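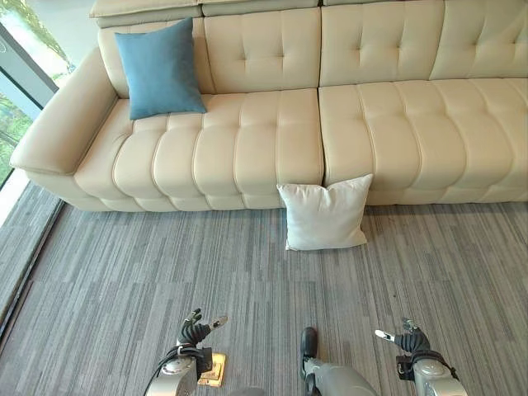

Horacio Ibarra
Furniture and Home Reviewer

The Benítez reclining sofa cost me 466 dollars less than the one I wanted, and I have spent the months since May working out where the money went.

I bought mine in cream leather, against the advice of everyone who has ever met me. I eat on sofas. I read the newspaper on sofas and get the ink on my elbows. The man at Sekar, the store that sold it to me, asked whether I had children or pets, and when I said no he looked relieved, which tells you how little he asked about lunch.

Delivery

Two men brought it up at 8 in the morning and had it through the door before I had found my other shoe. It comes in sections that lock together with metal brackets underneath. The brackets slide on easily if your floor is level. Mine was poured by an optimist, so one section sat a hair higher than its neighbor until I put a folded coaster under the back foot. The coaster is still there. I have stopped thinking of it as temporary.

Sitting on it

For the first two weeks it was like sitting on a polite refusal. The foam is firm, and the leather squeaked whenever I reached for the remote. Then it gave up and softened, and now I would call it a very good seat for anyone under six feet tall. My brother-in-law is over six feet and says his knees feel as though they are in a different appointment.

The headrests adjust by hand, with a ratchet that clicks through its positions and then has to go all the way forward before it will go back. I have explained this to every guest. They all push down on it anyway. So far it has survived, and I give Benítez credit for that, having owned a Skukden recliner whose headrest came off in my aunt's hand.

Crumbs find every seam in a channeled seat. A narrow vacuum nozzle gets most of them, and a dry pastry brush gets the rest. I used to own the pastry brush for pastry.

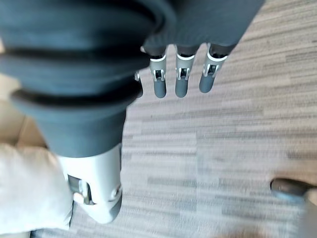 Cleaning and care

The booklet recommends a leather cream called Endow, sold separately and priced like something you would dab behind your ears. I tried it on one armrest and plain soap and water on the other for 4 months. The Endow side smells nicer. Newspaper ink came off both, slowly, with a damp cloth and some bad language.

Would I buy it again?

Yes, in brown. The frame is solid, the stitching has held, and I have fallen asleep on it more often than I have in bed. If you are tall, try it in the store first and stay put for a good half hour, even if the salesman starts to hover. Measure your stairwell too. Sekar charges extra for a second attempt, and my downstairs neighbor can quote you the rate.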